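Which gripper for soft goods? Notes from the bench

14/10/2020

Since July the Storard handling group has been trying out grippers for cloth, and several members have written in to ask how it is going. Agata Bianchini has run most of the trials and I have kept the log. What follows is the state of things so far. It is a progress note, and the full tables will go out with the members' pack once we have finished the last two grippers.

The question we were asked by the laundries was a simple one. They want an arm that can take one piece of flat cloth from a table, lift it, and put it down somewhere else without dragging a second piece along. They do not want it folded, sorted or inspected yet. They also want to use the arms they already own, so anything that needed a special flange or its own control cabinet was ruled out before we began.

That left us with 5 grippers. Two are parallel-jaw types with flat pads, one is a parallel-jaw type with narrow rounded tips, one is a needle gripper and one is a suction head. The two flat-pad grippers came from Joredix, who lent us a spare set of pads with each. The needle gripper is from Clusto. The narrow-tip gripper and the suction head were already in our own stores.

All of them were run on the same arm at the same speed, with the same wrist camera, over the same set of cloths. We used napkins, tea towels, pillowcases, a thin polyester lining and a heavy cotton drill. Each cloth was laid out flat, laid out with a ridge pushed into it by hand, or dropped in a heap. A try counted as good if the arm picked up one layer or one whole item, held it for six seconds clear of the table, and let go when told to. Up to the end of last week we had logged 1,081 tries.

The suction head

This was the first to go. On the polyester lining it did well enough, and on the pillowcases it was passable when the cloth was pressed flat. On tea towels it leaked so much air that the pump ran all the time, and on the drill it would hold a corner for a second or two and then drop it. We tried a larger cup and a softer lip. Neither made enough difference to carry on. If your work is all coated or close-woven fabric it may still be worth a look, but that is not what the laundries handle.

The needle gripper

The Clusto unit is the most reliable picker of the lot. It does not care much whether the cloth is flat or heaped, and it took a single layer off a stack more often than anything else. The trouble is the marks. On the drill and the tea towels we could not find them afterwards. On the lining they showed clearly, and on the pillowcases Agata could see them when she held the cloth up to a window. Two of the laundries have told us that no visible mark is acceptable on hotel linen. The depth can be adjusted with a small screw on the side, and we spent a full day on this. At the setting where the marks went away, it also stopped picking up the drill.

It has another drawback that we did not expect. Letting go is slower than with the jaws, because the needles must draw back fully before the arm moves off. If the arm starts early, the cloth comes with it. We added a pause to the program and that cured it, at the cost of a longer cycle.

The flat-pad jaws

The two Joredix grippers differ mainly in stroke. The wider one opens far enough to straddle a large ridge, which sounds useful, but in practice it gathered more cloth than we wanted and often picked up the item underneath. The smaller one was better behaved. Both need something to get hold of. On a napkin lying perfectly flat, the pads slide over the surface and close on nothing.

Pad material matters more than I would have guessed. The hard pads supplied as standard slipped on the lining almost every time. The softer spare pads held it, but they picked up lint from the tea towels and had to be wiped every 29 picks or so in our first routine; we now wipe them whenever we change cloths and have had no trouble with that.

The narrow tips

The old gripper from our stores has turned out better than we had any right to hope. The tips are small enough to go down on either side of a fold, and when they close they take hold of very little cloth. On anything with a ridge in it the results were close to the needle gripper, with no marks that we could find. On flat cloth it has the same weakness as the pads, so we wrote a short push move: the arm brings the open tips down lightly, closes them partway while pressing, and lets the cloth bunch up between them. It works on everything but the drill, which is too stiff to bunch.

The push move took some setting up. Press too lightly and the tips skate over the cloth. Press too hard and the arm's own safety stop comes on, which means a walk to the panel to reset it. We settled on a value by lowering the tool in small steps and writing down the height at which the cloth first began to move with it. That height has to be taken again for each table. Ours is not quite level, and the difference between one end and the other was enough to spoil a whole afternoon's runs before Agata put a gauge on it.

The wrist camera

The camera is the part I would change first. It sits close in behind the tool, which is good for finding a ridge on the way down, but as the gripper nears the cloth its own body takes up a large share of the view. With the tips closed on a fold, there is a lot of dark gripper, a lot of blur near the lens and not very much to tell the software how many layers it has hold of.
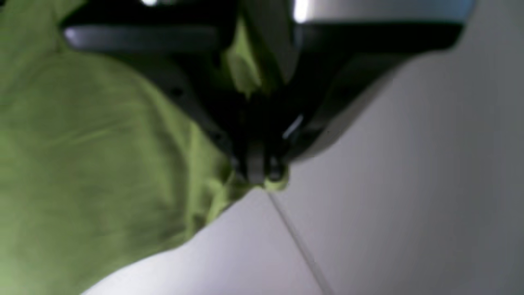 Can a wrist camera alone tell you whether the gripper has picked up one layer or two?

In our trials it could not do so reliably, and we would add a second camera at the side of the table or a load cell under it.

We have since tried both additions. The side camera is cheap and easy to fit, and it catches the worst cases, where a whole second item is hanging from the first. It misses the times when two napkins come up neatly together. The load cell catches those, provided the items are all of one kind and the weight is known beforehand. For mixed work you would want both. Ubaldo Sorrentino is writing up the load cell wiring, and anyone who wants the drawing early can ask him for it.

Bright or plain cloths were easier for the software to separate from a pale table than white ones were, as you would expect. White napkins on our light table gave poor edges whatever we did with the exposure. A dark mat underneath helped, and members planning their own trials should buy one at the start.

Controllers

We ran the jaws from the arm's own tool output for the first part of the work and from a separate small controller after that. The separate controller lets you set the closing force properly, and for thin fabric this is worth having. It adds one more box, one more power supply and a cable that must be clipped along the arm. We had the cable snag twice before we moved the clips. Anyone handling only heavy cotton can do without it.

What is left to do

There are two more grippers to run. One is a three-finger model on loan from Liepiņa, who have asked for it back by the end of the year, and the other is a pair of 3D-printed fingertips that Agata has drawn for the narrow-tip gripper, with a slight hook at the end. She wants to see if the hook will start a fold in the drill. The first print snapped at the root, so a thicker one is being made.

We also mean to repeat the tea towel runs with damp cloth. All the figures up to now are for dry goods straight off a shelf, and the laundries have reminded us, fairly, that much of what they handle is neither dry nor fresh off a shelf.

Members who would like to bring their own cloths to the bench are welcome to. Please send at least six of each item, all from the same batch, and tell us if we have to give them back unmarked. Allow half a day for each gripper you want tried. Bookings go through Agata at the usual address, and the arm is free on most mornings until the Liepiņa gripper goes on.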